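Setting the Acid Right: Noemí Manríquez on Fruit Vinegar at Small Scale
Published 21/07/2025

Noemí Manríquez has made vinegar for a living since she left the brewing trade, and she measures more than most people in either business. Her company, Tipoki, ferments fruit wine and vinegar in a rented unit in Kirncombe. It sells to restaurants, two cheese shops and a pickle maker. She spoke with Kelechi Dauda over two visits, the first given over mostly to raw material and the second to acetification and storage. The remarks below have been shortened and put in order by subject.

Manríquez began with the division between the two fermentations, which she considers the point most home producers blur. Yeast converts sugar to alcohol without needing oxygen. Acetic acid bacteria then convert alcohol to acetic acid and need a steady supply of it.

"People put cut fruit and water in a jar with a cloth over it and let both things happen at once," she said. "You can get vinegar that way. You can't get the same vinegar again. The alcohol never builds up properly, the bacteria start early, the acid slows the yeast, and you end up with something sweet at 3 percent acid that grows mold."

At Tipoki the stages are kept in separate rooms with separate hoses. Fruit is pressed or pulped, adjusted for sugar and fermented dry under an airlock. The wine is racked off its sediment before any vinegar culture goes near it.

She works backward from the strength she wants. One percent alcohol by volume gives close to one percent acetic acid in practice, after losses. For a vinegar at 5 percent acidity she starts the second stage with wine at 6 percent alcohol, diluting if the ferment has gone higher.

"Evaporation is the loss you can see on the log. The bacteria also use a little. If the wine goes in at 5 you will come out under 5, and then you can't sell it to a pickle maker."

Apples make up the bulk of her intake, with pears, plums and quince in season. She buys by sugar content where a grower will agree to it, and refuses fruit that has been waxed. Bruising does not concern her. Rot does, and she was specific about where the line falls.

"Brown and soft from a knock is fine. Blue or white growth is out, and so is the fruit that was touching it. I don't cut around it. Patulin goes through the press with the juice, and the fermentation reduces it but I'm not going to rely on that." 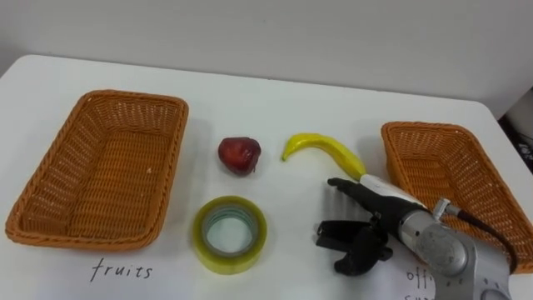
Sugar is read with a refractometer at pressing and a hydrometer from then on. She has had to explain the switch to every trainee. A refractometer reading shifts once alcohol is present and must be corrected by calculation, while a hydrometer can be read directly against the starting figure. The current trainee, Tobiloba Omoregie, keeps both sets of readings for the first day of each batch and only the hydrometer after that.

Pears are handled differently because of sorbitol, a sugar alcohol that wine yeast does not ferment. A pear wine that has finished will still show a gravity above that of an apple wine from juice of the same strength.

"I had someone add yeast three times to a pear batch trying to get it down to 1.000. It was finished the first time. If the reading is the same five days running, and the temperature hasn't moved, it's done."

Asked about sulfite, Manríquez said she adds 50 parts per million at crushing for stone fruit and none for apples in good condition. Sulfite carried into the second stage will hold back the vinegar bacteria, so stone fruit wine is tested before it is moved and aired by racking if the free sulfite reads above 10. She does not use peroxide to strip it out, though she knows producers who do.

The second visit took place in the acetification room, where the temperature is held at 82 degrees Fahrenheit. Tipoki uses the surface method. Wine and finished raw vinegar are combined in wide, shallow vessels so that a film of bacteria can form across the top, and air is allowed to move over it through fine mesh. The ratio is four parts wine to one part vinegar by volume. The added vinegar carries the culture and also drops the pH quickly enough to discourage film yeasts.

"The shape of the vessel decides your rate," she said. "Surface area over volume. A narrow jar filled to the neck can take half a year. The same liquid in a wide tub at the right temperature is done in six or seven weeks."

She does not move a vessel once the film has formed. A disturbed film sinks and a new one must grow, and the sunken layer goes on consuming nutrients without contributing much acid. Samples are drawn through a tube fixed to the wall of the vessel before filling, with its open end well below the surface.

The cultures themselves have a shorter history than customers assume. The main one came from Nana Nartey, a cider maker who had kept it going in a single cask and gave her a quart. A second, slower culture was grown from a plum batch that turned by accident. Manríquez keeps both in glass, under vinegar, and replaces each working culture when its rate falls by a fifth against the log.

"There's a lot of talk about old mothers. The thick rubbery disk is cellulose. It's a by-product. The bacteria that are doing the work are in the thin layer at the top and in the liquid. I throw the disks away."

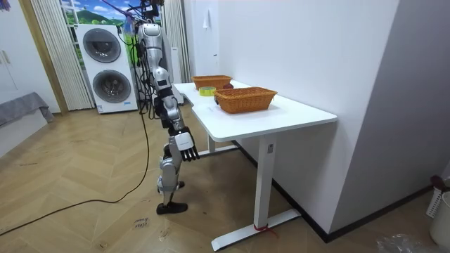

Titration is done at the bench every week for each vessel in use. A measured sample of 5 milliliters is diluted with distilled water, given a few drops of phenolphthalein and titrated with 0.1 normal sodium hydroxide until a faint pink color holds for half a minute. Dark plum vinegar hides the color change, so for those batches she titrates to pH 8.2 with a meter. The meter is calibrated against two buffers on the morning of use.

She is strict on the difference between pH and titratable acidity. A vinegar at pH 3 could be 4 percent acid or well above it, depending on what else is dissolved in it, and paper strips tell a pickle maker very little.

"Every canning recipe that's been properly tested assumes 5 percent. That's an amount of acid. Strips don't give you an amount. If you made the vinegar yourself and haven't titrated it, put it on salad."

The log is kept on paper and copied into a spreadsheet at the end of each month. Batches are numbered without a break from the first, and the one drawn for tasting on the second visit was 2151, a quince vinegar. The numbering includes trial jars as well as production tubs, which is why it runs so high for a company of two people. Manríquez has been asked to use a shorter code on labels and has declined.

On stopping the process, she said that the common error is leaving finished vinegar on the air. When the alcohol is used up, some acetic bacteria begin to oxidize the acid itself to carbon dioxide and water. The acidity peaks, holds for a short time and then drops. She stops a batch when residual alcohol is at or under 0.5 percent.

"You look at two readings a week apart. If the second one is the same as the first, get it off the film that day. If it's lower you're already late."

Finished vinegar is drawn off, filled to the top in closed containers and left for at least three months. The sharp solvent note of ethyl acetate fades over that period in most batches. Where it does not, the batch is sold for cleaning. Tipoki offers both raw and pasteurized vinegar, the latter heated to 150 degrees and bottled hot. Raw vinegar will often form a new film in the bottle if there is enough headspace, and she prints a line on the label to say so, which has cut the number of complaints but has not ended them.

Fining was the one subject on which she was undecided. Apple vinegar from her older press clears on its own in a few weeks. Since changing to a finer bag she has had a persistent haze, which she attributes to pectin, and she has tried bentonite and pectic enzyme in side-by-side jars. The enzyme has to go in before the first fermentation to be of much use. Bentonite took out the haze and also, in her view, some of the aroma. Roksolana Ivanyshyn, who buys for one of the cheese shops, tasted the jars blind and preferred the cloudy one twice and the clear one once.

"That isn't a result," Manríquez said. "I'll run it again in September with one orchard's fruit."

She offered the following as her own working figures for a person starting with fresh apples and wanting a usable vinegar: juice at a gravity of 1.046, fermented dry, which gives close to 6 percent alcohol; one part raw vinegar to four parts wine; liquid no deeper than six inches; a room that stays between 77 and 86 degrees. The added vinegar should be unpasteurized and checked for acidity before use. A tub that smells of nail polish remover in the second week should be left alone. A tub with a dry, powdery, colored growth should be emptied and scrubbed.

Copper, brass and galvanized fittings are unsuitable at any point after the juice is pressed. She uses glass, food-grade polyethylene and stainless steel of grade 316, having lost a 304 valve to pitting in its second year. The replacement cost less than the batch that had been standing behind it.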